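Course Handout, Unit 2: Setting Out and Clearing a Tabletop Activity
Kumgate Center for Early Learning Support
Instructor: Noura Hakim

Scope of the unit
This unit covers the arrangement of small play objects on a table, the use of a tray, and the return of all items at the close of an activity. Students are expected to have read pages 17 to 24 of the course reader before the October practical.

Terms
Work area: the part of the tabletop within easy reach of the person doing the task.
Tray: a shallow holder placed in the middle of the work area. It is set down before any loose item.
Loose items: blocks and toy pieces that are sorted, moved or placed during the task.
Standing items: boards and other flat objects that remain at the back of the table until called for.

Procedure
Place the tray first. Set the loose items behind it or to one side. Blocks of the same color may be kept apart when the task calls for matching. Game boards are laid flat against the rear wall. 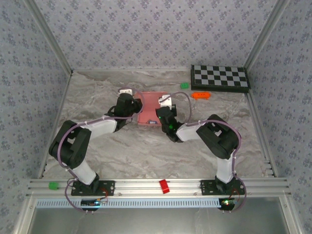
At the close of the activity, loose items are returned first and the tray last. The tabletop is then wiped with a dry cloth. Students record the starting layout on Form 700 and submit it to Joyce Mollel by the end of the session.

Preparation for Unit 3
Read the chapter on storage and labeling. Bring a completed copy of Form 700.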